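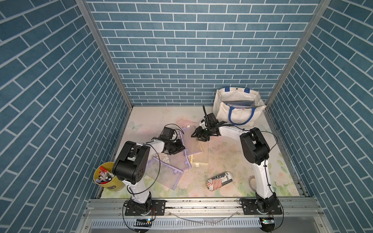 Handout 5, page 1

**Collecting examples on the two-arm cell**

These notes go with the April lab block. Read them before your first shift at the cell. Amancay Navarrete covered the arms themselves (joints, limits, emergency stop) in the previous handout, and none of that is repeated. The subject now is the data: what one example consists of, how to record it, and what makes it worth keeping.

## 1. What we are collecting

The task for this block is called Fumach. In plain words: put the flat document folders into the tote bag. The folders start in the middle of the mat, between the two arms, and the bag stands in the back right corner. The other things on the mat are not part of the task. They are there because a desk usually has other things on it, and the policy has to learn to leave them alone.

An example (we also say "episode") is one complete attempt by a person driving both arms. It contains:

- the stream from each wrist camera
- the stream from the fixed camera
- the joint positions of both arms
- the commands sent to both arms, including the grippers
- a one-line text instruction
- the operator's verdict at the end

The policy is trained to predict the next commands from the camera streams, the joint positions and the instruction. It does not see the verdict. We use the verdict only to decide which episodes go into training.

Note that there are two separate records of the arms, positions and commands. They differ. When a gripper is closed on a folder, the command may say "fully closed" while the position says otherwise, and that gap tells the policy it is holding something. If you drop one of the two records to save disk space, you lose this.

## 2. Why folders

Students often ask why we don't start with blocks. Last year's group did, under the name Gaete, and had a working policy after two weeks. It taught them very little about using both arms, as every block could be moved by one.

A folder is flat, slippery and wider than the jaws. Lying on the mat it gives the gripper almost nothing to hold. Where two folders overlap, pulling on one can drag the other. Some of ours are translucent, so the print of the mat shows through, and a camera close above one has trouble telling folder from floor. The colored rims help. Purple and yellow edges are easy to find in the wrist view, and most of you will end up aiming for them without thinking about it.

The patterned walls and mat are also deliberate. A policy trained over a plain gray surface tends to fail when the surface changes. We swap the wall and mat prints between blocks. Do not swap them during one.

## 3. Before you record

Uriel Valdebenito keeps the checklist at the cell up to date. If it disagrees with this page, follow the checklist.

1. Move both arms to the rest pose and start the Holby recorder.
2. Open all camera streams and look at them. A stream can be running and still be frozen. Wave a hand in front of each camera in turn.
3. Check that the wrist cables have slack. Bend each elbow through its range by hand controller and watch the loop of cable as you do it.
4. Open and close each gripper fully.
5. Lay out the objects for the first episode (section 4).
6. Type the instruction exactly as given on the task card.

Spelling matters in step 6. In the Gaete set the same task was written several different ways by accident, and somebody had to clean up the labels by hand. Different wording is useful when it is planned. We will add planned rewordings after collection, with a script.

## 4. Laying out the objects

The commonest fault in student data is that every episode begins the same way. People put the objects back where they found them. The policy then learns a fixed motion and pays little attention to the cameras. It looks fine in testing until someone moves a folder by the width of a hand.

Between episodes, change at least two of these:

- the angle of each folder
- which folder lies on top where they overlap
- how far the group is from the front rail
- the position of the loose objects, such as the can, the tape and the pen holder
- whether a folder is already in the bag at the start

Keep these the same for the whole block:

- the corner the bag stands in
- the lighting
- the fixed camera
- the wall and mat prints

Do not tidy too much. A small clip beside a folder or dust on the mat is fine. Remove anything that could jam a gripper or scratch a lens.

Avoid layouts that cannot be done at all. If a folder is out of reach of both arms, the episode teaches nothing. When in doubt, drive the nearer arm over to it before you press record, then return to rest.

## 5. Driving

Work at a steady pace. Beginners are slow and stop often, and those pauses go into the data. A policy trained on many pauses will learn to pause, and sometimes it never starts moving again. If you need to think, think before you press record.

Use both arms where it helps. A typical good episode has one arm pressing lightly or lifting an edge while the other takes hold. Decide which arm does what before you begin. Either choice is acceptable, but changing your mind halfway produces a motion that is hard to learn from.

Keep the grippers in view of each other's cameras if you can do so without effort. Do not look at the real objects over the top of the screen. The policy will have only the cameras, and if you use information it doesn't have, it can't copy what you did. This is the rule people break most often. After a few shifts you will be able to work from the streams alone.

Mistakes are allowed. If a folder slips and you pick it up again in a sensible way, keep the episode and mark it "recovered". These episodes are valuable – a policy that has seen only perfect runs has no idea what to do after its first slip. Do not stage slips on purpose. Staged ones look different from real ones.

## 6. Verdicts

There are four, and you must choose one before the recorder will go on.

| Verdict | Use when | Used in training |
|---|---|---|
| clean | all folders end in the bag, no slips | yes |
| recovered | all folders end in the bag, one or more slips | yes |
| failed | the task was not completed | no, kept for study |
| void | equipment fault, wrong layout, someone reached in | no, deleted |

A folder counts as in the bag if it stays there once the gripper lets go. It may stick out above the opening. If the bag falls over, the episode is failed, even if the folders are inside it.

Be strict. One wrong "clean" does more harm than one lost episode, and a lost episode costs you very little to repeat.

## 7. How many

Each pair records 49 episodes over the block, in sittings of no more than 20. Quality drops in long sittings, and you can see it in the joint data: the motions get shorter and the layouts start to repeat. Trade places with your partner within a sitting. The set should contain both driving styles.

Void episodes do not count toward the total. Failed ones do.

At the end of the block all pairs' data is merged into one set, Cekwood. We hold back 5 episodes from each pair for checking and never train on them. You will not know which ones, so please don't make a special effort on any particular episode.

## 8. Looking at your own data

After each sitting, before you leave, play back 2 episodes picked at random. Watch the three streams side by side and look for the following.

- Do the streams line up in time? The moment of contact should be the same in all of them.
- Is the gripper visible in its own wrist view from start to finish?
- Does the cable ever cross the lens?
- Is there a long still stretch at the beginning or end? The script trims short ones only.

Then overlay the first image of every episode in the sitting. If the folders form a sharp outline, your layouts were too much alike. A good overlay is a blur in the middle with the bag clear in its corner.

Write what you find in the cell log, even if it is just "nothing wrong". Include the numbers of the episodes you checked.

## 9. To hand in

Answer in your own words, one page per pair.

1. Choose one of your recovered episodes. Describe the slip and what the operator could see in the wrist view just before it.
2. Suppose the bag had been moved between episodes. What would the policy have to learn that it doesn't now? How many more episodes do you think you would need, and why?
3. Find two episodes with nearly the same starting layout but different arm roles. What might a policy trained on only these two do at the start?

Bring the page to the review session along with your overlay. Questions about the recorder go to Uriel, and questions about grading go to Amancay.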